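Teaching by demonstration (robotics)

Teaching by demonstration is a family of methods in which a person shows a robot how to carry out a task, and the robot's own records of that showing are later used to make it repeat the task, or something close to it, without help. The showing may be done by hand, with the person taking hold of the arm and walking it through the motion, or by remote control, with the person moving a separate set of handles while the arm follows along. The methods are also called programming by demonstration, learning from demonstration and, in the case of those that train a statistical model on the recordings, imitation learning.

The attraction is an old and rather homely one. A great many everyday jobs are easy to do and very hard to write down. Most people can fold a dish towel or drop a peg in a hole without a moment's thought, but a programmer asked to spell out every angle and every push along the way will be at it for a long afternoon, and will probably have to start over when the towel is swapped for a slightly thicker one.

Showing by hand

The simplest form, usually called kinesthetic teaching, dates back to the early years of industrial robots, when painters led a spray arm through its strokes and the machine played them back. On a modern arm the motors are set to cancel out the weight of the links, so that the whole thing seems to float and can be guided with a light grip near the wrist. Joint positions are stored many times a second, together with the opening and closing of the gripper.

Hand guiding takes very little learning, and beginners tend to enjoy it. It does have its awkward side. The teacher's own arms and shoulders get into the camera views, which is a nuisance if the pictures are going to be used for training, and guiding two arms at once is beyond most people unless a second person helps. Fine finger work is difficult too, as the hand that feels the arm is not the hand that feels the object.

Showing by remote control

In remote demonstration, or teleoperation, the teacher stands or sits apart from the working arm. The most common arrangement is the leader and follower pair, in which a light, unpowered or lightly powered arm is moved by the teacher and a sturdier arm copies it joint for joint. Other setups use a game controller, a three-dimensional mouse, a pair of tracked handles or a glove. Leader arms are generally the easiest to get used to, since reaching farther with the leader reaches farther with the follower, and there is nothing to translate in one's head.
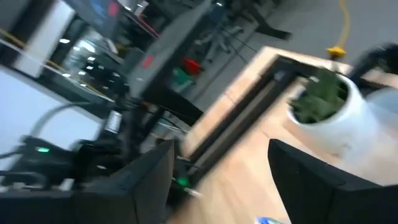
Cameras are as much a part of a demonstration as the joint readings are, and deciding where to put them takes a good deal of patience. A camera mounted over the table gives a steady view of the whole work area, though the arm will often hide the very thing it is reaching for. One mounted at the wrist travels with the gripper and keeps the two black fingers in sight, one on either side of the strip of desk between them, so that the spacing between finger and object can be judged up close. The price of that closeness is that everything moves when the wrist moves. Let the wrist roll and the desk, the potted plant and the floor behind it all lean over together, and a quick turn can smear them into streaks. Many groups therefore record both kinds of view and keep them matched in time.

The Valline sessions

A small and fairly well documented case is the Valline set, recorded over one April by Deepak Prajapati and Elie Saab at the Boutros workshop. The work was plain bench work - picking up small parts, setting them down in shallow trays, putting lids on. Saab did most of the teaching with a leader arm of the Grosard pattern, while Prajapati looked after the recording program, which the pair had named Cistik after a neighbor's dog. They gathered 1169 demonstrations in all and kept 427 of them.

The notes that go with the set are often read for their frankness about what was thrown out. A number of recordings were dropped for hesitation, with the teacher stopping in midair to think, and others for what Saab called "flourishes," meaning the extra little loops a relaxed teacher puts in without noticing. Teaching was held to 30 minutes at a stretch after a long Wednesday on which the later recordings were plainly sloppier than the early ones. The two also found that they reached for the same part quite differently, Saab from the side and Prajapati from above, and they settled on keeping the two styles in separate folders - a habit that several later groups have taken up.

From showing to doing

Once gathered, demonstrations may be used in several ways. Plain playback repeats a single recording and works only as long as everything stays put. Movement primitives boil a handful of recordings down to a smooth curve whose start and end can be shifted. Behavior cloning trains a network to give the next motion from the current camera views and joint positions, and it can cope with parts that turn up in new places, within reason.

The chief weakness of behavior cloning is drift. A small error takes the arm to a spot the teacher never visited, where the next guess is likely to be worse. One remedy is to let the teacher step in while the robot is working and put it right, and to add those corrections to the training set. Another is to include some deliberately untidy starts, with the arm a little off to one side, so that recovery is among the things being shown. The Valline set has 9 such starts for each tray, set apart in a folder of their own.

See also: Imitation learning; Leader and follower arms; Teleoperation; Wrist camera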